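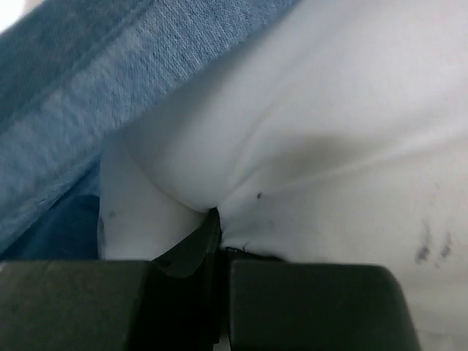 1370 words

Two ways to close a gripper on cloth

I have two controllers on loan at the moment, a Wunen and a Fandach, and I have to give one of them back before the end of November. Both can drive the same pair of arms. Both have a mode for soft things, and in both manuals this mode has one short page. So I decided to spend my evenings closing grippers on a pillow and a blue cloth, and to write down how it went while I still remember it.

First, what I mean by comparing. I did not measure the force with a proper instrument, as I don't own one. I kept the arms, the fingers and the camera positions the same, and I changed only the controller and its settings. The fingers are the ones I bought from Oltmanns last spring. They are quite hard and the tip becomes narrow, which is good for thin material and less good for anything round. If you have soft silicone fingers, your results will surely be different from mine.

The job was simple to say. One arm takes the blue cloth and holds it, the other takes a piece of the white fabric between the fingers, lifts it a little, waits, and puts it down. I did 56 grips with each controller. I counted a grip as good if the fabric stayed between the fingers until I gave the command to open. If it slid out, even slowly, I wrote it down as lost.

The Wunen

The Wunen closes by position. You say how far the fingers should go, and it goes there, and if something is in the way it pushes until the current limit stops it. I know this way of working well and I was ready to like it. With hard objects it is very calm. You set a width, you get the width.

With fabric the problem is that the width you want is almost zero, and the fabric has no clear thickness. One layer is nothing. Three layers and a seam are already something. When I set the fingers to close completely, the current limit decided everything, and the lowest limit the Wunen accepts is still rather high for my small motors. After a long hold the gripper motor was warmer than I wish it to be. I put in a pause of 15 seconds between the grips and this helped, but it makes an evening long.

I lost 18 grips out of the 56. Most of them were lost in the same manner: the tips met well, a fold was standing between them, and when the arm lifted, the fold straightened and came out from one side. I tried to approach the surface from a steeper angle. It became better when the fingers first pressed down a little into the soft material and only then closed. I should have started with this, because every person who picks up a pillow with two fingers does it like this without thinking.

One thing I must praise is the log. The Wunen writes every command with the time and the current in a plain text file, and I could open it the next morning and understand it with my coffee in the other hand. I never needed the manual for that part.
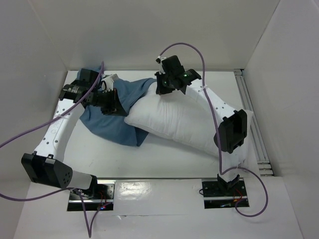 Aisling Mac Suibhne thinks I make my own life difficult with a pillow. She wrote to me that a controller should be judged on a stiff object first, a block or a short piece of pipe, and that with cloth I will only measure how the cloth was lying that evening. She would do the whole series on the block and then a few grips on fabric at the end, for curiosity.

I thought about it for some days. She is right that the cloth never lies the same way twice, and I cannot repeat a grip exactly. But I already know how both controllers behave with a block, and they behave so similarly that I would have nothing to write about. What I want to know is which one I can trust with material that moves away from the finger. So I kept the pillow, and I tried to be more careful with the beginning of each grip. I smoothed the blue cloth with my hand between the attempts and I put the pillow back across the floor panel in more or less the same direction.

She also asked why I use two arms if I compare only the closing. The reason is that the second arm makes things worse, in a useful way. When the left one holds the cloth and the right one pulls on the pillow, and the end of the pillow is lying on the cloth, every movement on one side arrives on the other side. A controller that holds well alone can lose the grip when its neighbour moves. I saw this already last year when I had the arms on the old table, before I built the white walls around them.

A note about the walls, as two readers asked about them. They are there for the light. My room has one window and a yellow lamp, and without the walls the cameras gave me a different white at four in the afternoon and at eight in the evening. Now it is more even. It could be better still – the front panel is glossy and it reflects the ceiling – and I plan to rub it with fine sandpaper when the arms are off for cleaning.

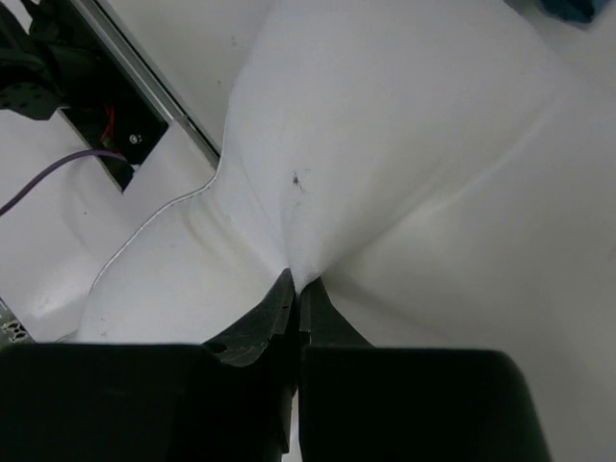
The Fandach

The Fandach closes by effort. You give it a level, it closes until it feels this level, and then it tries to keep it. The word "feels" is a bit generous. It has no sensor in the finger, it only reads the motor, the same as the Wunen. But it uses what it reads in a different way, and on fabric you notice this from the first grip.

The fingers come together quickly and then, in the last bit of the way, they slow down. The tips take the fold and you hear the motor go down to a low tone. If the fold becomes thinner while the arm lifts, the fingers follow it. This following is what the Wunen does not do, and I believe it explains most of the difference. I lost far fewer grips than with the other one, and the motor stayed at a temperature where I had no worries.

It has its own bad habits. At the lowest level it sometimes believes that it holds something when the fingers have only touched each other. Then it reports a good grip, the arm rises, and the fabric stays where it was. One level higher this stopped. I would like to have a value between these two, and there is none, only whole steps. I wrote to the seller, Gesico, to ask if the firmware allows it somewhere, and I received a friendly answer that did not contain the information.

The log is also weaker. You get a file, but you need their program to open it, and the program wants to be updated each time I start it. I converted everything to plain text in the end and lost one evening with that.

What the wrist camera is good for

For this comparison I looked mostly at the wrist cameras, and only sometimes at the fixed one. From the side you see the arms very well, but the place where the tips meet is often hidden behind the motors. From the wrist you see how the creases run towards the tips. After some evenings I began to guess from the creases if a grip would hold. When they run from many sides into one point, I expect it to hold. When they come only from one side, I expect that the tips took the edge of a fold and that it will come out.

My guess is not a measurement, and I was wrong often enough. But I think a small program could learn this better than me, and perhaps give a warning before the arm lifts. I have started to save the moment of closing from each grip in a separate folder, with the result in the file name.

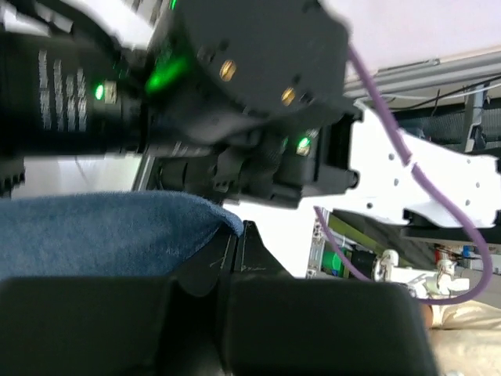 Cable routing cost me more grips than I expected, with both controllers. If the cable is too short it pulls on the wrist in the far positions, and the controller reads this as load and does not know that it comes from outside. If it is too long it hangs in front of the work or catches on something. I use purple cable on both arms because I find it easily in the pictures afterwards, and you can see the compromise I live with: it leaves the square joint module at the top, makes its arc over the white plate with the holes and comes down again past the lower edge. With this loop the wrist can turn quite freely. The scratches on the black bracket between the fingers don't disturb the closing, so I leave them.

Before I changed the loop, the Fandach was the one that suffered more. It always tries to keep its level, so a pull from the cable makes it open or close by a very small amount, and on thin cloth a very small amount is enough. The Wunen did not care, it just stayed where it was. If your cables are badly placed and you can't change this, the Wunen may well be the better choice for you. I repeated the first evening with the Fandach after I had moved the cable and I used only the new numbers.

Settings, for those who asked

On the Wunen I used the lowest current limit, complete closing, slow approach, and a press into the surface before closing. On the Fandach I used the second effort level and left the approach speed as it came. Filtering was off on both. I tried it on with the Wunen for a short time and the only effect I noticed was a delay.

I will keep the Fandach and send back the Wunen, although I will miss its log. The next thing on the bench will be softer pads for the Oltmanns fingers. I have cut the first pair from a bicycle tube and the glue is still drying. If somebody has experience with a glue that stays on hard plastic and also survives some bending, please write me, the address is on the contact page.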